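3.2 Panel layout and labeling

The panels compared in this section were assembled from interlocking tiles with notched edges, so that a control could be moved to a new position without making a new backing. Each layout was fixed to a plain wall at the Leledby site and left in place for the length of a session. Following Petkov and Đoàn, we treat a control and its label as one unit, and we report the distance between them separately from the distance between neighboring controls.

Three properties were varied: the direction of slider travel, the placement of the numerals, and the contrast between the button and its slot. The Dravholm layout places its numerals directly under the slot. The Prallstead layout places them above it, where the hand of a right-handed user is less likely to cover them. Both layouts use the same type size. Settings were read aloud by the participant at the end of each trial and recorded by an observer who could not see the panel.

Reading errors fell into two groups. In the first, the participant named the numeral next to the correct one. In the second, the participant read the scale belonging to a different slider. Errors of the second kind occurred mainly where two sliders were stacked with a single row of numerals between them (Figure 6). A row in this position can be assigned to either control, and spacing alone did not settle the matter for all participants.

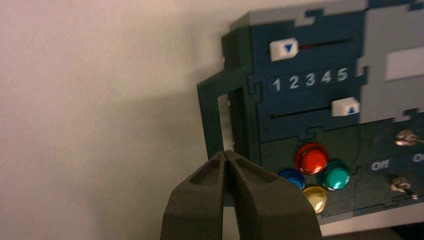

Figure 6. Slider with a white button marked by a blue triangle, numerals 1 to 5 on a dark navy strip, and a second slider below the numerals.

Adding a thin border around each slider and its scale removed most errors of the second kind but had little effect on the first. We therefore kept the border in the layouts used at Srithong and returned to the question of numeral spacing in a separate set of trials, described in Section 3.3.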